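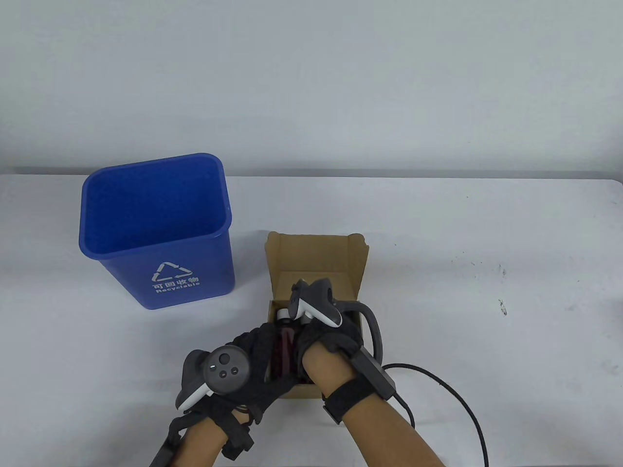
Uliana thinks the starter is fine and that I'm feeding it at the wrong end of the day. She left a note on the last page of this book saying so, in green pen, with two underlines. Noted! I still think it's the flour, but I moved the feeding to 7 a.m. to keep the peace, and we'll see who buys lunch.

July, bread bench, batch 21

Starter fed at 7, rye and white half and half, 100 g of each and 200 g of water. By 11 it had doubled and smelled like green apples (good), with a little bit of nail polish at the back (less good). Kitchen was warm already and the window side was worse, so I moved the jar to the low shelf next to the scale.

Went with the Stockdale flour this time. Wenceslao swears by it and I can see why, it drinks up water like crazy and the dough comes together in no time. The Endach bag is still open and I'd like to use it up before it gets weird, so the next batch will be that one, same recipe, same everything. Please don't anybody finish it for pizza before I get there.

Mixed by hand. Forgot the salt until after the first fold, again, so it went in late with a splash of water and I squished it through. Felt like wet gravel for a while and then smoothed out. Four folds total, half an hour apart, except the third one, which was closer to fifty minutes (phone call).

Shaped 2 loaves. Loaf A went into the fridge in the long basket. Loaf B stayed out on the counter under a towel and I baked it the same afternoon. I wanted to know if the overnight rest is really doing the work or if we just like it for the schedule.

Loaf B: nice color, kind of flat, tight crumb at the bottom and one enormous hole under the crust you could lose a spoon in. Tasted mild. Renato ate three slices with butter and called it sandwich bread, and I think he meant it kindly. I'd say underproofed. Should have given it another hour, but I had to have the oven free by 4.

Loaf A, next morning: much better! Sprang up right away, good ear, blisters all over the crust, and that sour edge I've been chasing since spring. Scored it straight from the fridge and the blade didn't drag at all. Crumb still a touch gummy in the very middle, so it needs five more minutes with the lid off, or I need to stop cutting it while it's warm. Probably the second one.

To do:
Endach batch, salt in ON TIME
new blades
ask Emilian if he wants his proofing basket back or if it's ours now
try Uliana's evening water temperature with the morning feed, cooler than I've been going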